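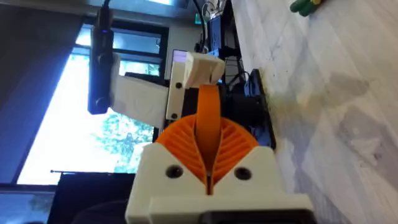 A plank tabletop is a flat working or dining surface made by joining several boards of solid wood edge to edge. It is one of the oldest forms of furniture top and remains common in kitchens, workshops, schools and dining rooms. The term covers the top only. The base may be a frame with legs, a pair of trestles, a cabinet or a metal stand.

Plank tabletops differ from tops made of veneered panels, in which a thin sheet of wood covers a core of another material. In a plank top the visible wood runs through the full thickness, so the surface can be sanded or planed many times over its life. The same property makes the top respond to changes in humidity, and much of the craft of building one lies in allowing for that.

History

Early tables in many parts of the world were loose boards laid across supports and taken away after use. The boards were often held together from below by wooden bars called battens, fixed with pegs or nails. Gaps between the boards opened in dry weather and closed in wet weather, and food and dirt collected in them.

Glued tops became more usual as planes and clamps improved. A straight, square edge could be planed on each board, and the boards could then be glued with animal glue into a single sheet. Wide boards were preferred where they could be had, partly because fewer joints were needed and partly because a wide board was a sign of expense.

Mechanical planers and modern glues changed the trade again. Narrow boards became cheaper to prepare and were found to stay flatter as a group than a few wide ones. Most plank tops sold today are made from fairly narrow strips, sometimes with the strips themselves pieced together end to end.

Wood selection

Both hardwoods and softwoods are used. Beech, maple, oak, ash and birch are common for tops that will get hard wear. Pine and spruce are cheaper and lighter in weight but dent easily. Pale woods tend to darken or yellow with exposure to light, while some dark woods, such as walnut, become lighter.

The way a board is sawn from the log affects how it behaves. In a flat-sawn board the growth rings meet the face at a low angle, giving the familiar arched grain pattern. Such boards are plentiful but tend to cup, meaning that the edges rise or fall relative to the middle. In a quarter-sawn board the rings stand nearly upright to the face. Quarter-sawn boards move less across their width and have straight, fine grain, but fewer of them can be cut from a given log and they cost more.

Wood for indoor furniture is dried before use, either in stacks in the open air or in a heated kiln. Boards that are too damp when glued will shrink afterward, and the top may split or pull away from its base.

Construction

The boards are first planed flat on one face, brought to an even thickness and given straight edges. They are then laid side by side and moved about until the grain and color look right. Some makers alternate the direction of the growth rings from one board to the next, so that any cupping produces a series of small waves. Others place all the boards with the same side up and rely on the base to hold the top flat.

A plain glued edge joint is strong enough for most tops. Dowels, loose tongues or flat wooden biscuits may be added, mainly to keep the surfaces level while the clamps are tightened. Finished thickness for a heavy dining table is often 38 mm, while light desks may be much thinner.
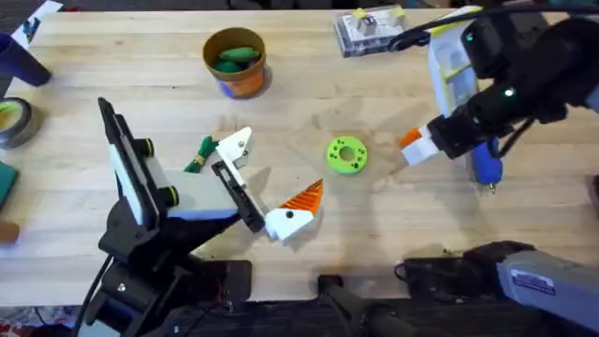 Chutima Tanasarn has objected that accounts of the edge joint give too much weight to the glue and too little to the planing. In her view a joint that needs heavy clamping to close has already failed, and the strain left in the boards will show up later as a crack at one end. She recommends planing the edges very slightly hollow along their length, a method known as a sprung joint, so that a single clamp in the middle brings the ends tightly together. Makers who work with machine-cut edges generally leave out this step.

The ends of the top may be left bare or covered with a crosswise strip called a breadboard end. The strip helps keep the top flat. It is fixed firmly at one point only, usually the center, and the remaining pegs pass through slotted holes so that the main boards can swell and shrink behind it. In a humid season the main boards may stand slightly proud of the strip, and in a dry season they may fall short of it.

Attachment to the base

Wood changes very little along the grain and a good deal across it. A top screwed rigidly to its frame on all sides is therefore likely to split or to force the frame apart. Several kinds of fastening are used to prevent this. Wooden buttons are small blocks with a tongue that slides in a groove cut in the frame. Metal figure-eight plates turn on their screws as the top moves. Battens may be attached with screws in slotted holes.

Tops intended for workshops are sometimes bolted down at the front edge alone. The front then stays in line with the base and all movement takes place toward the back.

Finishing

An unfinished top absorbs water and stains quickly. Finishes fall into two broad groups. Penetrating finishes, such as drying oils and oil-and-wax blends, soak into the surface and leave the texture of the wood. They are easy to renew but give limited protection against standing water and heat. Film finishes, including varnish, lacquer and shellac, form a layer on top of the wood. They resist spills better, though shellac is damaged by alcohol, and a worn film usually has to be sanded back before it is replaced.

Both faces of the top are normally given the same finish. If only the upper face is sealed, moisture enters and leaves the lower face more quickly and the top may bow.
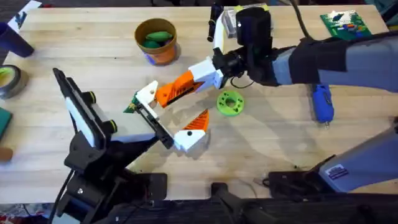 Soap finishing is a third method, used mostly on pale woods. Soap flakes are dissolved in hot water, and the solution is wiped on, left to dry and rubbed smooth. The treatment is repeated until the surface feels even. It keeps the wood light in color but has to be renewed often, and it offers little defense against red wine, coffee or iron stains.

Wear and repair

Shallow dents can often be raised with a damp cloth and a warm iron, which swell the crushed fibers. Scratches that do not go through the finish can be rubbed out with fine abrasive. Deeper scratches call for sanding over the full length of the board, as a small sanded patch tends to catch the light.

White rings are usually moisture trapped in a film finish. Black rings are more often caused by iron reacting with tannin in the wood, and oak is especially prone to them. Oxalic acid is the usual treatment for the second type.

An open joint is repaired by sawing along the old glue line, planing fresh edges and gluing again. The top loses a little width each time. Cracks that begin at the end of a board may be filled with a thin wedge of matching wood, or held with a bow-tie-shaped key set across the crack.

Commercial production

Prepared plank tops are sold in standard sizes by furniture makers and timber merchants. Adberg supplies them sanded and without finish, and Sullau sells a similar range already oiled. Thongsuk makes tops to order and lists 2,849 past patterns in its catalog, most of them differing only in edge shape. The workshop at Grullon turns out about 4,000 tops a year, with its heaviest orders in December.

See also

Butcher block
Trestle table
Breadboard end
Wood movement
Edge joint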